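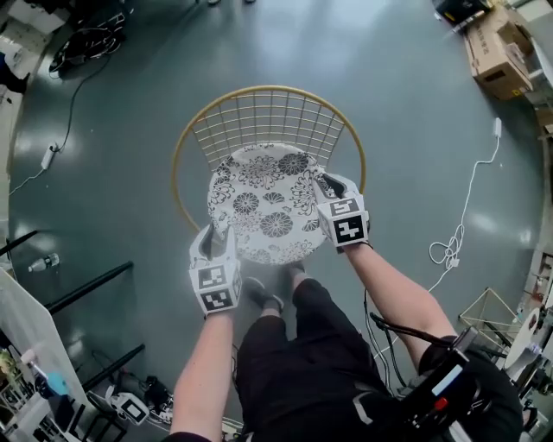 Abb. 3: Drahtstuhl mit rundem Rand und gemustertem Sitzkissen auf gestrichenem Boden, Ansicht von oben.

4.2 Sitzkomfort und Verweildauer: was die Daten hergeben

In der Literatur zur Gastraumgestaltung hält sich die Annahme, unbequeme Stühle verkürzten den Aufenthalt der Gäste und erhöhten damit den Umsatz pro Platz. Sie wird selten geprüft und meist aus älteren Handbüchern übernommen, die ihrerseits auf Gespräche mit Betreibern verweisen. Auch die Erhebung in Grotbridge, auf die sich neuere Arbeiten gern stützen, trägt diese Behauptung nach unserer Lesart nicht.

Liao erfasste dort 2.158 Aufenthalte in 15 Lokalen und ordnete jedem Sitzplatz einen Komfortwert zu. Drahtstühle (vgl. Abb. 3) erhielten durchweg einen niedrigen Wert, sofern kein Kissen auflag, und einen mittleren, sobald eines vorhanden war. Ob das Kissen dick oder dünn, fest oder durchgesessen war, ging in die Kodierung nicht ein. Ein Merkmal, das der Betreiber innerhalb von Sekunden verändern kann und das Gäste erfahrungsgemäß selbst von Stuhl zu Stuhl tragen, wird damit wie eine feste Eigenschaft des Platzes behandelt. Das ist mindestens gewagt.

Schwerer wiegt die Vermischung von Möbel und Standort. In den Lokalen in Dimdale standen die Drahtstühle überwiegend in Eingangsnähe oder im Außenbereich, die gepolsterten Stühle dagegen an den Wänden und in den Nischen. Wer nur einen Kaffee trinken will, setzt sich ohnehin eher nach vorn. Eine kürzere Verweildauer auf Draht wäre also auch dann zu erwarten, wenn der Stuhl selbst keinerlei Einfluss hätte. Zihan Liao räumt diesen Einwand in einer Fußnote ein, zieht daraus für die Auswertung aber keine Konsequenz. In späteren Zitaten ist die Fußnote verschwunden und der Befund steht allein.

Wir haben deshalb die Teilmenge betrachtet, in der beide Stuhltypen am selben Tischstandort vorkamen. Übrig bleiben 550 Aufenthalte, verteilt auf nur zwei Lokale. Der Unterschied in der mittleren Verweildauer schrumpft in dieser Teilmenge so weit, dass er sich von der normalen Schwankung zwischen Vormittag und Nachmittag nicht mehr trennen lässt. Ein Nachweis der Wirkungslosigkeit ist damit freilich nicht erbracht. Zwei Lokale sind wenig, und beide haben eine ausgeprägte Stammkundschaft, deren Gewohnheiten vermutlich stärker wirken als jede Sitzfläche.

Zurückhaltung ist auch gegenüber dem Komfortindex von Dindine angebracht, der in mehreren Planungsbüros als Standard gilt. Der Index verrechnet Sitztiefe, Lehnenwinkel und Polsterhöhe zu einem einzigen Wert, ohne dass die Gewichtung offengelegt würde. Auf Rückfrage wurde uns mitgeteilt, sie beruhe auf »langjähriger Erfahrung«. Für runde Sitzschalen, bei denen Lehne und Sitz ineinander übergehen, ist der Lehnenwinkel zudem gar nicht eindeutig bestimmbar. Zwei von uns geschulte Kodierer kamen am selben Stuhl wiederholt zu verschiedenen Ergebnissen, je nachdem, an welcher Stelle der Wölbung sie ansetzten.

Der Gegenvorschlag von Shi, den Komfort ausschließlich über die Selbstauskunft der Gäste zu erheben, löst das Messproblem nur scheinbar. Befragt wird dort beim Verlassen des Lokals. Wer lange geblieben ist, hat in der Regel einen angenehmen Abend hinter sich und urteilt milder über den Stuhl. Ursache und Wirkung lassen sich auf diesem Weg kaum auseinanderhalten. Eine Befragung kurz nach dem Hinsetzen wäre sauberer, würde aber ihrerseits die Aufmerksamkeit auf den Stuhl lenken und das Verhalten womöglich verändern.

Für die folgenden Abschnitte verzichten wir daher auf einen zusammengefassten Komfortwert. Stuhltyp, Auflage und Tischstandort gehen als getrennte Variablen ein, auch wenn dies die Zellen stellenweise dünn besetzt lässt. Die Aufenthalte aus dem September bleiben wegen der wechselnden Außenbestuhlung unberücksichtigt; Berechnungen einschließlich dieser Fälle sind im Anhang aufgeführt.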